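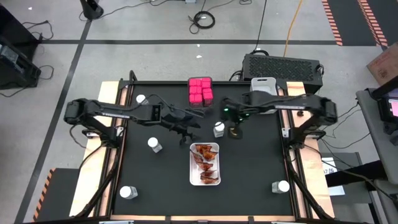
Brandell Rosters

Player and season records for a small women's and men's ice hockey league, in plain CSV

Version 3, released Thursday, November 28, 2024
Maintained by Sarita Prajapati and Maksym Derkach

What's in it

Brandell Rosters is a set of tables covering everyone who has played a league match for one of the clubs in the Brandell league. If you have ever tried to find out which side a third-line winger was on four seasons ago, and ended up squinting at a scanned match programme, you will know why we started!

There are 3,872 rows in the main table. One row is one player in one season at one club, so somebody who moved in the middle of a season has two rows for it. The rows cover 219 players in the women's division and a good deal more in the men's, which has been going longer and has more clubs.

Files

players.csv
One line per person. Holds the player id, the name as printed on the score sheet, other spellings, shooting hand and usual position.

seasons.csv
The big one. Player id, club id, season, shirt number, games, goals, assists, penalty minutes. Goalkeepers have extra columns for shots faced and goals against.

clubs.csv
Club id, current name, older names and home rink. Enden and Srithong both changed their names at least once, and Ledik changed and then changed back, so please join on the id and leave the names alone.

captains.csv
Who wore the C and who wore the A, by season. New in this version and we are very pleased with it. Hanne Norðdahl went through the old team sheets for the women's division and filled in gaps we had given up on.

CHANGES.txt
Every correction, with the row it touched and the source for it.

Getting started

Unzip the folder anywhere you like. All files are UTF-8 with commas between fields and a header line at the top. If you open them in a spreadsheet, choose UTF-8 on import, or the ð in Hanne's name and plenty of other good letters will come out as rubbish.

To list a club's squad for one season, filter seasons.csv on club_id and season, then join to players.csv on player_id. A career total is the sum of a player's rows. There is no totals table, and we'd like to keep it that way: the last time we had one it drifted away from the rows and we spent most of March putting it right.

Seasons are written as the year they start in. A season that begins in autumn and ends in spring goes under the autumn year, including its play-offs.

Columns people ask about

shirt: the number worn in most games that season. Blank if the sheets disagree.

pos: G, D or F. We don't split forwards into centres and wings, as the score sheets never did it the same way twice.

games: games where the player was named on the sheet. Older sheets don't say who got on the ice, so a backup goalkeeper who sat on the bench all night is still given a game.

pim: penalty minutes as called. A misconduct counts as ten.

source: S for a score sheet, P for a match programme, C for a club's own list, M for memory. There are very few M rows, and every one of them was agreed by two people who were at the rink.

Where the records come from

Most rows were typed from score sheets kept by the clubs. Nisreen Khalaf played defence for Ledik and held on to a whole shelf of match programmes, which gave us nearly all of the early women's seasons. Sombat Kaewmanee typed in the Srithong sheets, then typed them all in again from scratch so that the two copies could be compared. That turned up some lovely mistakes, including a goalkeeper with a hat-trick.

For this release we also picked 100 rows out of the main table and checked them against the paper. The errors we found are fixed and listed in CHANGES.txt.

What isn't in it

No dates of birth, no addresses, no heights or weights, and nothing at all about anyone's private life. We get asked about partners and families now and again and the answer is always no. Under-18 players appear only if they played in a senior league match, and then only with name, club and numbers.

Cup matches and friendlies are left out. The cup would be a great addition and the sheets do exist, but they are in boxes and somebody has to sit down with them.

Known gaps

Assists weren't recorded in the men's division for the first few seasons. Those cells are blank. Please don't read them as zero, or you will end up with some very selfish forwards.

One Enden season has goals but no penalty minutes. The second page of each sheet is missing.

Shots faced depends a lot on who was counting. Comparing two goalkeepers at the same rink is fair enough. Comparing them between rinks is shakier.

Two players in the men's division share a first and last name and overlapped by a season. We think we have them apart now (look for the note in players.csv), but if you played with either of them, do write in.

Using it

Free for any use, including club websites, programmes, quizzes and school projects. Please credit it as "Brandell Rosters, version 3" so readers can tell which set of corrections you had. If you make a chart or a page out of it, send us a link, we love seeing them!

If you were a player and want your name spelt differently, or taken out, tell us and it will be done in the next release. Player ids stay the same when a name changes.

Sending corrections

Write to Maksym with the player id, the season, what we have and what it should be. A photo of the sheet or programme page helps enormously. Small fixes are saved up and go out together with the next version.

Still to do

Coaches by season, starting with Srithong
Play-off games in their own column
Cup boxes
Better rink names in clubs.csv, where the same building appears under two spellings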